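The Ramasamy Drawer

The man at Kurley had told Myrtle Haddad the part would fit anything made after the factory moved to Prultolmont. She did not believe him. She had been told the same about a toilet seat.

"It's a bracket," said Nizar Chidiac, who had the flat below and had come up with his own screwdriver. "How wrong can a bracket be?"

"You tell me. You were wrong about the last one."

He let that go. The desk had come out of her aunt's office in December, brown wood with a grain that wandered around like spilled tea, and a front flap that dropped on your wrists whenever you had gotten comfortable. Everybody in the family had a theory about the flap. Her cousin Sudheer Rai held that the desk was cursed, which she put down to his having tried to sell it once. Padmavathi Thomas, from the office, said the aunt had kept 4,000 rupees taped up behind the flap and that the weight of it had bent the works.

"Paper money," Myrtle had said to her on the phone. "Bent the works."

"It was a lot of money then."

"It doesn't weigh more because it's a lot."

Still, she had felt behind the flap that same evening, and found tape. Only tape, yellow and brittle, and it came off in flakes under her nail. She had not told Padmavathi. It would have been taken as proof.

Now Nizar was reading the instructions, a thing she had never seen him do before, and she distrusted that too.

"Step 3," he said. "Offer the bracket to the surface."

"Offer it?"

"That's what they say. Offer it."

"And if the surface says no?"

He laid it on the wood. It was a dark gray thing, plastic, when the listing had let her think metal, with a screw at each top corner and a groove down through the middle that neither of them could account for. One screw looked brassy and the other looked blue. Nizar said that was the light. Myrtle said she had paid for two of the same.

"The Mindura one was steel," she said.

"The Mindura one cost three times as much."

"Because it was steel."

He turned the screwdriver over in his hand. Downstairs his phone was ringing, and he let it ring, and she understood it was his brother-in-law again about the van. She could have asked. She looked at the bracket.

"My aunt wrote 1,173 letters at this desk," she said. "She put a number on every one. I've got the last, it's to the gas company."

"Did they answer?"

"They sent her a calendar."

Nizar bent down until his nose was nearly on the wood and closed one eye.

"It's going to hold," he said.

"You said that about the seat," said Myrtle, and went to find a cushion for her wrists.

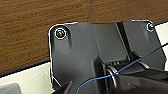
Page last changed: 6th January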